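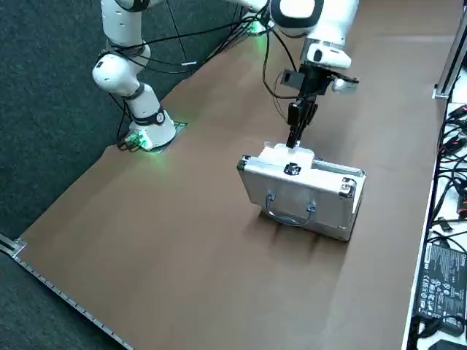 4.2 How far can the stated life of a draught seal be trusted?

Both makers in this study print a service life on the packet. Mameck gives 11 years for its brush strip, and Trukar gives the same for the Plitum rubber seal, "under normal use". Neither says what normal use is. A back door in a house with three children and a dog is opened far more often than the front door of a flat, and we doubt that one number can cover both. We asked each firm how its number had been reached. One sent a leaflet we already had and the other sent a summary of a cycling test in which a door was opened and shut in a heated room, with no rain, no grit and no paint on the frame.

The fitting records from the Purves housing scheme are a better guide, though they have faults of their own. They cover 3,366 outside doors. Of these, 626 had a later visit in which the seal was mentioned, and in 534 of those visits the seal was replaced. It is tempting to treat the second number as a count of failures. We would not. Some fitters change a seal whenever they rehang a door, whatever state it is in, and the job sheet has no box for saying so.

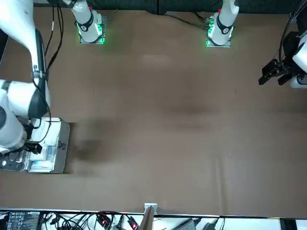
The opposite error is at least as likely. A tenant who feels a draught may hang a curtain or put a rolled towel along the bottom of the door and never ring the office. Such a door appears in the records as a success. So does a door whose seal has gone flat but which faces away from the wind. A low rate of return visits therefore tells us little about how many seals were still doing their job.

Earlier reports on the scheme also compared the two products directly and found in favour of Plitum. We could not support this. The rubber seal went mostly on newer doors with straight frames, while the brush strip was used where the gap was uneven. The doors were different before either product was fitted.

Figure 3. Silver aluminium case and small white plastic case on the brown-covered table.

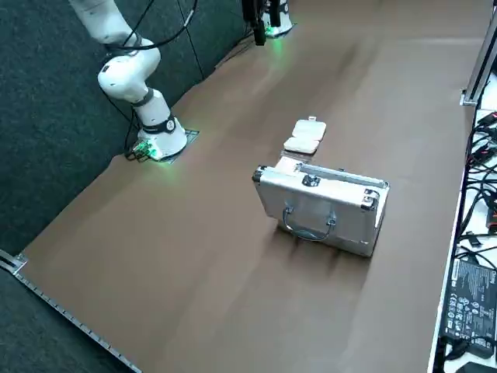 A fair comparison would need both seals fitted to doors of similar age, with the gap measured on the day of fitting and again each January. No one has done this in Purves, and neither maker has offered to pay for it. Until then we see no good ground for repeating the printed life in advice to householders, and we have left it out of the cost estimates in Section 5. Those estimates use a range of shorter lives instead, which makes the savings look smaller than the makers claim.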